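Call for participants: Bultari student robotics project, autumn group

The Bultari project is looking for new members for its two-arm robotics group. We are a student project at Halász technical college, and we meet in the workshop on the Clenoncombe campus. This year our subject is the garden shed. We want a pair of robot arms to put away the things which a gardener leaves on the table after work.

We have 9 places. Four of them are kept for students in their first year, so please do not think that you are too young or too new for it.

What the group does

Each participant learns first to guide the two arms by hand control, and then to record short tasks with them. The arms stand side by side on one rail, and each one carries its own small camera near the gripper. It takes some patience to learn how they share the space. In the first weeks most people move only one arm and keep the other still. 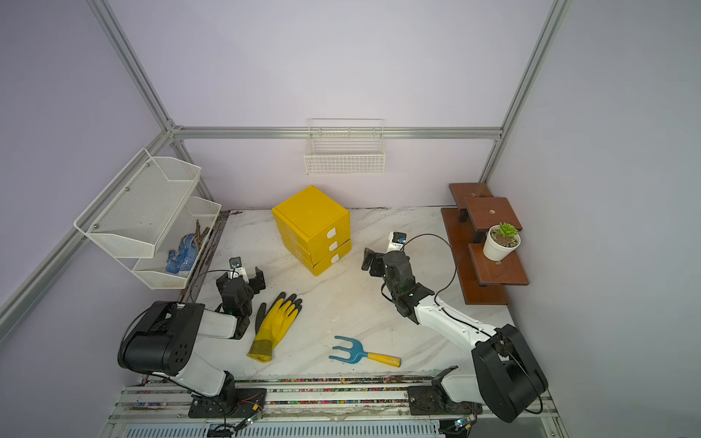

The objects are ordinary garden things, and they are more difficult than they look. A work glove is soft and never lies the same way two times. A hand cultivator is easy to lift but not so easy to turn. The drawers have small handles, and a gripper must come to them at a good angle. We also work with a real plant in a pot, and we ask everybody to be gentle with it.

Until now the group has recorded 2,873 attempts, good ones and bad ones together. We keep the bad ones also, and new members spend some time to label them. This part is slow work - please consider it before you apply.

Who can apply

You should be a registered student of Halász, of any department. You do not need to know programming at the start, but you should be willing to learn a little. We had good participants from landscape design and from nursing. You must be free for one evening session per week, from 5 p.m. to 8 p.m., and you must attend the safety lesson before you touch the controls.

What we offer

You will get training from older members, a key card for the workshop, and use of our Jodora software on the college computers. Participants who finish the full program receive 3 study credits. There is no payment. Tea is free, and in the spring we show our work at the open day in April.

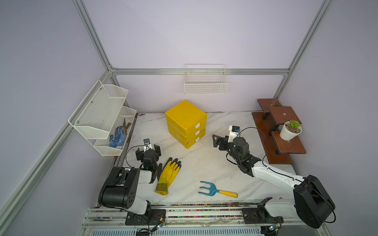
How to apply

Please write us a letter of one page. Tell us what you study, why you are interested, and one thing that you have repaired, built or grown. A photo is not necessary, and we do not ask for your grades.

Leave the letter in the Bultari box at the Clenoncombe reception, or send it through the student portal under "Projects". Every applicant gets an answer. We will invite you for a short visit, where you can try the controls for some minutes and ask your questions to the group - this visit is not an exam.

If you cannot join this time but you want to watch a session, you are welcome too. Please write to us first, for the workshop is small and we can take only one or two guests in an evening.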